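Notes from the Bench: The Finger Problem

Regular readers will remember that in May we bought a set of soft silicone fingers from Lo Presti and spent a good part of this newsletter being rude about them. We heard from several of you who like yours. One of you has owned a pair for years and picks strawberries with them. Fine. We don't have strawberries. We have a white table and a drawer of stuff, and on that table the soft fingers folded up like wet cardboard whenever something weighed more than a sandwich.

So we went back to hard fingers, and this time Essam Slaoui was put in charge, mainly on the grounds that he had complained the most. He had two designs to choose from. The first is the Bivico, a stock parallel finger with a flat pad, which comes in a nice box with foam in it. The second is the Clodik pattern, a long wedge that narrows to a point, with a slot down its length. The Clodik looks like something for removing splinters from a horse. I was against it on appearance alone, and I'd like that noted before I go on to say I was wrong.

The arm was the same for both, and so was the Fodach controller, whose fan has now developed a second note. We kept the speed settings alone and swapped only the fingers, which takes four screws and (if you are Essam) a certain amount of crawling under the bench looking for the fourth screw.

For objects we used what we always use, which is whatever is hard to pick up for a different reason from the last thing. The pictures are from the Clodik sessions.

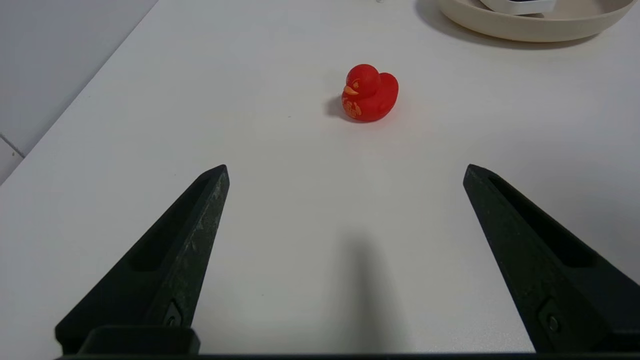
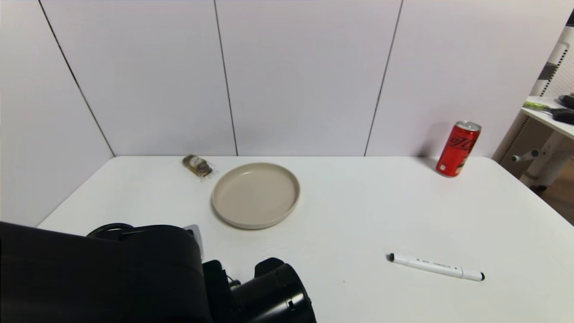
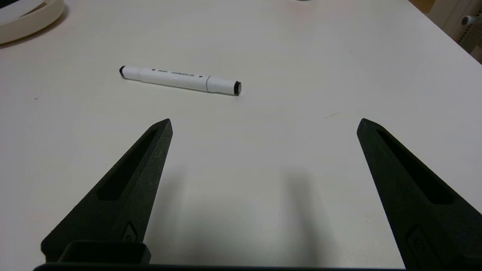
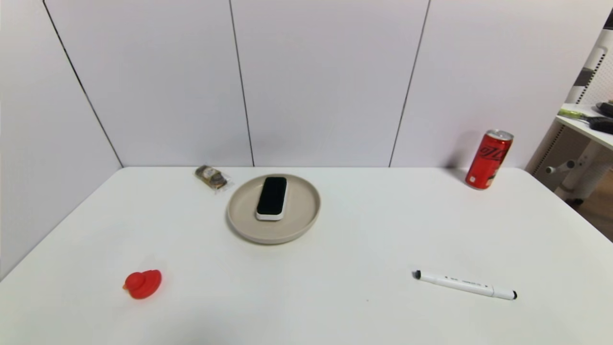 Each design got 33 attempts per object, with the object put back by hand in a new spot every time. Anyone who thinks robotics is glamorous is welcome to come and put a duck back 33 times. By the end Essam was placing it with real tenderness.

The duck was where I expected the flat Bivico pads to win. More rubber against more rubber, you would think. But a duck has very few flat places, and the pads kept meeting it at the widest part of the body and squirting it forward across the table. The wedges got in lower and held it by the belly. They dropped it on 2 attempts, both times while turning, and both times it landed upright and looked smug.

The marker was the other way around, and closer. The pads are good on a barrel as long as they come down square to it. If they come down a little crooked, one pad hits the table first and the whole wrist gives a sort of shrug. The points forgive a crooked approach, but they pinch over such a small area that the pen likes to swivel once it's in the air. Essam says he can fix this with a strip of grip tape. Essam has said this about most things, including the office door.

Neither set cared for the soda can very much. It's a question of where you grab it. Too high and it tips, too low and the fingertips are busy arguing with the tabletop. We ended up telling the controller to go for the middle and stop being clever, and the results improved at once.

The wrapped snack was the surprise. Crinkly plastic drives the depth estimate out of its mind, so the arm tends to arrive either early or late. With the flat pads, late meant squashing it. With the points we could get hold of a bit of loose wrapper and lift by that, a method I have used myself at vending machines. I still wouldn't call it reliable. One wrapper did get punctured, and its contents were disposed of in the usual way by the person nearest.

On cameras, a quick word, as three people asked. We ran the wrist view and the head view together all the way through. The head view is better for deciding which thing to go after, and the wrist view is better for the last few inches, where the head view is mostly an excellent picture of the arm's own elbow. If you can only afford one, buy the wrist camera and put up with being nearsighted. The shadow of the gripper did confuse it on the pale table more than once, and moving the lamp helped more than an afternoon of changing settings did.

The log for all this came to 309 pages when somebody printed it by mistake. It is holding up the short leg of the bench and will stay there.

For now the Clodik fingers stay on. The Bivicos are back in their foam, and if anybody wants to borrow them for boxes or blocks or anything else with proper sides, write to Essam. He'll want the screws back too. Next month we hope to try the grip tape, and to find out whether the Fodach's second note is a bearing or a moth.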